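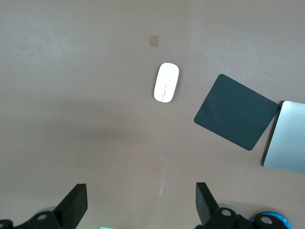

I have started reading terms of service. All of them, top to bottom, before I click the button. My wife says this is what happens to men who give up golf.

It began in May, when Nutero, which makes the app that runs our thermostat, told me its agreement had changed and would I please accept. The agreement was 70 pages. I was cold, so I made tea and read it. Around page 20 I learned that I had promised not to use the thermostat in connection with aviation. I have kept that promise so far.

After that I couldn't stop. Triltine, where I buy socks, reserves the right to discontinue the concept of my account. The parking app in Escobedo wants any quarrel between us settled by one arbitrator in a county I had to look up, and it gives me 400 words to make my case. My case is that the meter ate two dollars. I could do it in six words and use the rest for a recipe.

What I like best are the parts written in capital letters, which I'm told is a legal requirement and which read like being shouted at by a very careful uncle. NO WARRANTY OF MERCHANTABILITY. All right, I heard you.

I wrote to Nutero on a Tuesday to ask about the aviation thing. A man named Thaddäus Plattner wrote back the same afternoon. He said he'd worked there for years and hadn't known it was in there, and he'd ask somebody. He also wanted to know if I was planning to fly it.

I've got the library card agreement to get through next. Two sides of one sheet, large type. I'm saving it for the weekend.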